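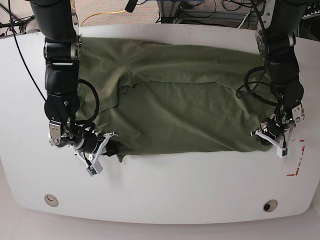 何度畳んでも裾の角だけがはみ出して、引き出しに立てると一枚ずつ高さが違ってしまう、とVilgot Eklundからコメントをもらった。薄手の綿のTシャツで特に起きやすいそうだ。

ホーム　収納　洗濯　衣類　道具　お問い合わせ

Tシャツを横半分に折ってから畳む方法

薄い生地のTシャツは、左右の身頃を背中側に折り込む畳み方だと中で袖がよれます。このページでは、先に縦の中心線で半分に折り、細長くしてから畳む方法をまとめます。袖が二枚重なるので、しわの場所が外から分かり、直しやすくなります。

用意するもの
・平らで広い台(床でもかまいません)
・30cmの定規
・しまう引き出しの内側の高さを書いたメモ

うちではBakkeの浅型の引き出しを使っていて、仕上がりの高さは22cmに決めています。引き出しが違えば数字も変わるので、先に測ってください。

1. 広げる
衿を左、裾を右にして、前を上に向けて置きます。脇の縫い目を両手でつまみ、上下に軽く引きます。強く引くと衿ぐりが伸びます。手のひらで中心から外へなで、大きなしわだけ取っておきます。細かいしわは次の工程でまた出るので、まだ触りません。

2. 角をつまむ
持つ場所は肩先と裾の角の二か所です。布の端だけを持つと裏の一枚が残るため、前身頃と後ろ身頃をまとめて指で挟みます。
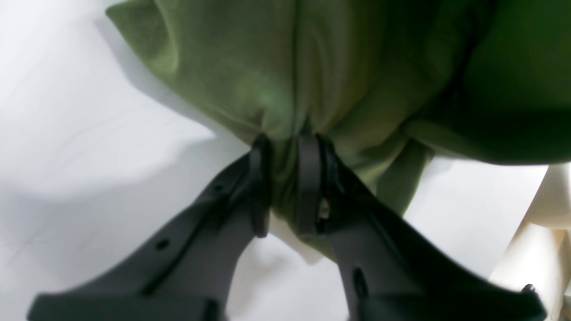

つまんだ跡は残りますか。
綿なら、手を離したあとに縫い目の方向へ一度なでれば目立たなくなります。麻の混じったものは跡が残りやすいので、つまむ幅を広くとって浅く持ちます。

3. 半分に折る
つまんだ二点を同時に持ち上げ、反対側の肩先と裾の角に重ねます。片方を先に下ろすと斜めの引きつれが入ります。重ねたら、まず裾の角を合わせ、次に肩先を合わせます。衿は多少ずれていても仕上がりに影響しません。

4. はみ出しを直す
裾の角に布がたまっていたら、上の一枚をめくって下の布を整えます。上から押し込むと中で折れ、そこだけ厚くなります。直す順番は、下の布、上の布、縫い目です。急いでいるときは上の布だけ直したくなりますが、結局あとで膨らみます。

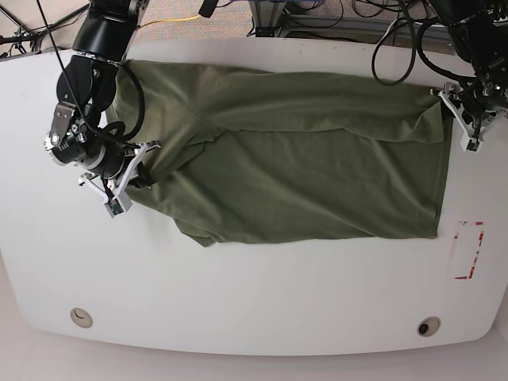 白いテーブルに広げたオリーブ色のTシャツ。上側で布が重なっている。

5. 袖を折り返す
袖を身頃の上に倒します。袖口が反対側の端から出る場合は、出た分だけ戻します。長袖のときは、袖を裾に向けて折り下ろし、身頃の幅に収めてください。

6. 高さに合わせて畳む
裾を衿のほうへ折ります。衿まで届かせず、2cm手前で止めると、次に折ったときの厚みがちょうど逃げます。そのあとは引き出しの高さに合わせて半分か三つ折りにし、定規を当てて確かめます。長ければ最後の折りだけやり直します。

7. しまう
輪になった側を上にして立てます。詰めすぎると取り出すときに隣の一枚がついてくるので、手が一枚分入るすき間を残します。

うまくいかないとき

立てると倒れる
最後の折り目がゆるいことが多いです。手のひらで空気を抜いてから立ててください。枚数が少ない時期は、ブックエンドで片側を支えています。

衿がよれる
手順1で引きすぎています。脇を持ち、衿には触れずに広げます。

幅がそろわない
身頃の幅は服ごとに違うので、半分に折っただけではそろいません。幅の広いものは、袖を倒すときに脇も少し内側へ折ると近くなります。大きめのサイズは無理に合わせず、別の列にまとめています。

プリントのあるTシャツは、3の工程で絵柄が内側に入ります。しまったまま絵柄を見分けたい場合は、最初に後ろを上にして置いてください。厚手のスウェットはこの畳み方だとかさばるので、うちでは棚に平積みです。

9月に載せた手順では袖を先に折っていましたが、角がずれやすいため今の順に改めました。

更新日 2022年12月20日

お問い合わせ　© Ridura　ページの先頭へ戻る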